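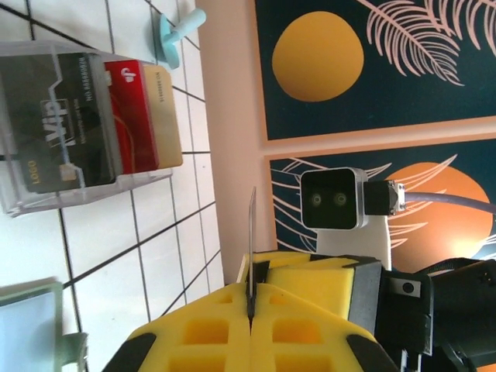

[plunemgate-tidy] Re: the card shelf, again (digest 2902)

Dear all,

Thank you for so many kind answers to my note about the card shelf. I meant to reply to each of you separately and then the week got away from me, so please forgive one long letter to everyone. I have left my first message at the bottom for people who only get the digest and came in halfway through.

The clear stepped holder has won. I know a few of you were rooting for the wallet with sleeves, and I did give it a fair try, but a wallet closes, and once it closes I forget what is in it. With the steps, the big black VIP card stands up where I can read the gold lettering, the red one is beside it, and the gold one peeks out from behind the red. I can pull out any of them without moving the rest. For someone who used to keep everything in a biscuit tin under the phone books, this feels like a great luxury!

I should say that I didn't put every card out. There were 30 in the biscuit tin when I finally tipped it over, some of them for shops that closed before my youngest was in school. The ones I never use went into an envelope marked with the year, and the envelope went in the desk. Several of you said to cut them up and be done with it. You are probably right, and I will, but I like to let an envelope sit for a while first. I once cut up a library card that was still good, and I had to go and stand at the desk and explain myself.

The flat tray has been harder to settle. It has the two panels side by side, and I had been using it as a sort of landing place: a card comes out of my purse, goes down on one side, and stays there until I have time to put it up properly. The trouble is that a landing place is only useful if things take off again. By the end of the first week I had a card, a stamp book, a button, and a folded receipt from Wieczorek all sitting in there together, and I could not have told you what any of them were waiting for.
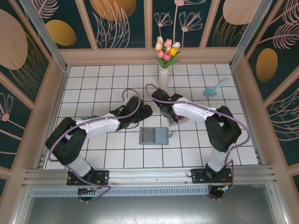

One reader wrote to me off the list that the tray ought to have a single job for each side, cards on the left and nothing at all on the right, and that the bare side was the whole secret, as it gave her somewhere to set a card down while she hunted for its proper slot. She added that she had lived with a tray like it for years and had never once allowed a receipt in it, and that receipts belonged on a spike.

Well, I took that to heart. I don't own a spike (I am a little afraid of them, with grandchildren in and out), but I did clip the receipts together and put them in the drawer, and the tray has been behaving much better. I keep the left side for whichever card I will want next, and I leave the right side alone. It is surprisingly hard to leave it alone. I find myself walking up to it with a paper clip in my hand and having to turn back.

As for what else can share the tiles with the cards, opinions were very mixed, and I enjoyed reading every one of them. The tulips are staying. They are artificial, as those of you who asked had guessed, and I don't mind one bit. The pinks and yellows are so cheerful against those dark teal panels, and I can push the vase all the way to the back wall and not think about water getting anywhere near the cards. If you do use real flowers, please put something under the vase. I learned that at Seltmont, in the rented place, where a leaky jug ruined a stack of recipe cards I had copied out by hand.
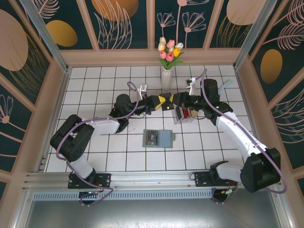
Small boxes are another matter. They are the worst offenders in my house, because a box always looks as if it is holding something important. My rule now is that a box may stay out only if I can say what is in it without lifting the lid. The clear ones have a natural advantage there, and I have been quietly swapping over to them whenever I find one the right size. The printed ones I am putting away together on the closet shelf, where they can look important to each other.

Somebody asked about cleaning. For the clear holder I use a soft damp cloth and then a dry one, and I take the cards out before I begin. I know that sounds obvious, but I have tried to wipe around them and you only push the dust down into the steps. The Tarkex leaflet that came with my sister-in-law's holder says much the same. For the grout between the tiles I use an old toothbrush and plain dish soap, and I do a few rows at a time while the kettle is on. Dark grout is forgiving, thank goodness, but crumbs do like to settle in it.

I would love to hear from anyone who has found a good way of labeling the steps. I tried little paper tabs and they curled. I tried writing on tape and it left a line. At present I am simply remembering, which has worked so far with only a few cards out, though I wouldn't trust it with more. If you have used those stick-on letters, do they come off again cleanly? The set I saw was 3 sheets to a packet and I didn't want to buy it without asking.

Also, will whoever has the spare drawer dividers please write to me again? I lost your message in the move to the new mail program, and I would still very much like the narrow ones.

With warm wishes to you all, and my first message follows.

----- Earlier message to the list -----
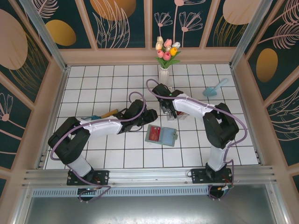
Plunemgate, 04/09/2021

Dear list,

I have finally cleared a tiled spot for my cards and I am hoping for some advice before I fill it up with nonsense again, as I always do.

So far I have a clear stepped holder and a flat tray with two panels, and I can't decide whether I need both. A red card has been living on the left side of the tray and it looks very handsome there, but it seems a lot of room to give to one card. There are also the tulips, which I refuse to give up, and a light blue toy trowel that turns up wherever I tidy. A tool with a yellowish wooden handle has been spending time there too – I know it belongs with the other tools, so please don't all write at once.

How do the rest of you keep cards where you can see them? Do you let other things onto the same surface, or are you strict about it? And does anyone use a tray as well as a holder, or is one of them bound to turn into a junk drawer without a drawer?

I am in no hurry. Long answers are very welcome, as I enjoy them with my coffee.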